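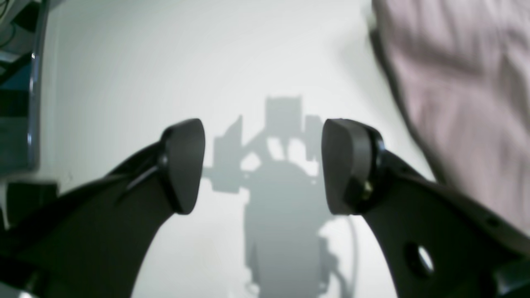
*The wall. Off-white, a bit grey-green, brightest up near the top middle.*

Oct 12, 2021

Okay, so the colour. I've been staring at this wall since breakfast and I still can't decide if it's green. Birutė rang while I was having my toast and I told her it was off-white, and then I went back in with my tea and it had a sort of cool greyish green in it, very faint, like the inside of a honeydew rind if you washed it out a hundred times. Rang her back to correct myself. She said, "Jurgita, it's a wall," and had to go because her bus was pulling in at Vullport.

But it's my wall! I'm the one who has to sit across from it.

The tin says Dzene, which tells you nothing at all. I picked it off a card back in April when the light in the shop was yellow, and on the card it looked plain cream. The fellow at the counter in Mernden did say it would go cooler once it was on. I nodded as if I knew that already. Two coats, and then a third on the bit by the window where I'd been stingy with the roller, and I have to say it's gone on smooth. I had my cheek nearly against it this morning looking for roller marks (don't laugh) and couldn't find one. Dad would have found one.

What I like is how the light sits on it. It's stronger up high and sort of fades off as you come down, very soft, no hard line anywhere. The old wallpaper never did that, it just swallowed everything. We had those brown ferns in there for 33 years and I don't think I ever once noticed what the light was doing. I do miss the ferns a little bit, mind you. There was one near the door that looked like a rooster and I used to say good night to him.

Now the big question is what goes up. Birutė is all for shelves, she wants 18 centimetres deep and right across, and she's sent me the Skoladix page again with the white ones circled. They want 338 dollars for the set and that's before the brackets, so no thank you. I'd sooner have the big map back up, or Mum's weaving, but the weaving is orange and I've got a feeling it would make the wall look properly green, and then I'd have to admit Birutė was right about going with plain white. So maybe the map. Or leave it be until Christmas and see if I get sick of it.

Shadows show up on it beautifully, I'll say that much. Big soft grey ones. I spent a good while after lunch doing a rabbit and a dog with my hands, at my age, and the dog was excellent.

Other bits: rollers are soaking in the laundry sink, must not forget them like last time. The baseboards still need doing and I haven't got enough of the white left, so that's another trip into Mernden, Thursday probably if the car's back. Got paint on the good jeans. Found the lid of the teapot behind the heater, so that's the teapot in business again. Rang the electrician about the switch plate, left a message, no call back.

Soup for supper, the last of the barley one. Ate it in there on the step stool with the bowl on my knees, just looking. It was getting dim by then and the green had gone out of it completely. Grey as anything. I'll have another look in the morning before I tell Birutė.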